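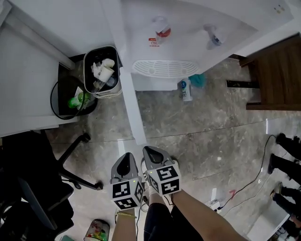

October, 7:40 a.m.

Water corner first, before the kettle crowd. The dispenser has been on my list since the move from the Padivska building and I have put it off long enough. Procedure as last time: unplug at the wall, jug off, drain both taps into the bucket, descale, rinse, drain again.

Descaler is the Lendisance liquid, 30 ml to the liter. The label says 20 minutes. I gave it 25 on the hot side, where the scale was worst, and 20 on the cold. Two full rinses afterward. The second rinse still had a faint sour smell on the hot side, so I ran a third.

The drip tray grille lifts straight up if you press the back edge, which I had forgotten again. Chalk in the slots. An old toothbrush clears them one at a time; soaking alone does very little. The cloths from the last Rathore order leave lint on the white plastic. Go back to the old kind.

Floor next. Water gets into the joint along the black strip and dries gray. Mopped twice, then dried by hand along the strip and the foot of the wood cabinet. No swelling at the lower edge that I could feel. I will check it again at the end of the month.

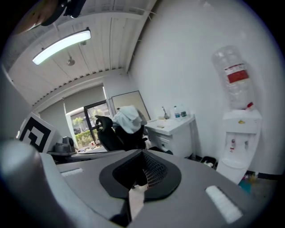

Water corner, with the white cabinet and the sink faucet to the left.

Meter on the incoming supply read 182 ppm. Fisadar, who deliver the jugs, have no figure on their paperwork for the jug water, so I have asked for one. If theirs is much lower than ours, the scale must be coming from the months when people refilled the old jug from the faucet. Worth knowing before I set an interval. At present I have written "every 3000 liters" in the service book, copied from the previous book, and I can't find where that number came from.

Odd bottles: anything without a name on it goes at noon. Put up a note to that effect. The cabinet drawer holds paper cups, a roll of tape, two dead batteries and the instructions for a coffee machine we no longer own. Kept the cups and the tape.

Plugged back in at 9:15. Hot side to temperature in 14 minutes – slower than I would like, but I have no earlier reading to compare it with. Entered it in the book as the baseline.

Still to do: spare washer for the hot tap, second bucket, answer from Fisadar. Knees sore. Get a kneeling pad.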